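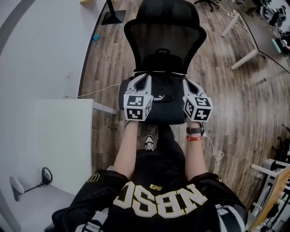

What size bag should I bring?
A bag that fits on the seat of an office chair is big enough for most people. Lockers at the Vadgate building are narrow, and a long duffel has to be folded or stood on end to go in. If your bag has a carry handle on top, it can hang from the hook inside the locker door.

Where do I leave my bag when I arrive?
Keep it with you until you have been given a desk. After that it can go in your locker or stay at your desk. Bags may not be left in the hallway, on the stairs or in front of the fire door, and staff will move any that are.

Can I put my bag on a chair?
Yes, if the chair is at your own desk. The mesh-back office chairs hold a normal bag without trouble. Please don't hang a heavy bag from the headrest. It pulls the backrest out of line, and we have had to replace headrest brackets at both Vadgate and Pludusstead. During busy hours, generally late morning to mid-afternoon, spare chairs are for people and bags go on the floor or in a locker.

How do I adjust the office chair?
The lever on the right under the seat raises and lowers it. Pull up while seated to go down, and take your weight off to go up. The lever on the left frees the backrest so that it tilts. The headrest slides by hand. If the chair sinks while you are sitting in it, tell the front desk and take another one.

Are the floors safe for rolling chairs and wheeled bags?
Rolling chairs are fine everywhere. The floors in the Vadgate desk rooms are wood-grain laminate and stand up to casters well. Wheeled bags are fine too, as long as the wheels are free of grit. Wipe them on the entry mat in winter. Don't drag a bag by one corner — metal feet and zipper pulls leave scratches that don't come out.

Do I have to take my shoes off?
No. Clean sneakers or other indoor shoes are fine in all desk rooms. Cleats and muddy boots need to come off at the door, where there is a rack. This comes up a lot with members who stop in on the way home from practice.

Can I change clothes on site?
There are changing rooms at Vadgate and Pludusstead. Teixeira Street has restrooms only. Jerseys, workout clothes and other casual wear are fine at the desks. Wet gear should be in a closed bag.

What should I do with charging cables?
Run them along the desk where you can and keep the slack off the floor. A thin cable next to a chair gets caught in the casters sooner or later, and then either the cable or the device on the end of it is damaged. Clips are available at the front desk. Take them off the desk edge when you leave.

Can I rearrange the furniture?
You can move your chair and turn a lightweight desk to face the wall. Floor-standing poles and stands should stay near the wall where the walkway is clear. Put everything back before you go. Desks with a floor outlet underneath can't be moved.

How many lockers are there?
Vadgate has 366 lockers and Pludusstead has 614. You may use one locker per visit. A second can be added for a monthly fee if your gear won't fit in the first. Locker codes clear overnight unless you have a monthly locker.

I left something in my bag pocket and the bag was moved. Who do I ask?
Go to the front desk. Bags that staff pick up are tagged with the room and time and kept behind the counter. We don't open them unless we need to find out who they belong to. Be ready to describe the color, the brand and one thing inside.

How long do you keep lost property?
Bags and clothing are kept for 4 weeks. Watches, phones, keys and wallets are kept for 2 months in the office safe. Wristbands and water bottles are kept until the end of the week. Food is thrown out the same evening.

Can someone else collect my bag for me?
Yes. Send us a message from your member account with the person's name, and have them bring photo ID. We can't release a bag on a phone call alone.

Will you mail a lost item?
We mail small items at your cost. Bags have to be collected in person, or they can go over to another of our buildings on the Pinddale van, which runs in the morning. The van does not run in August.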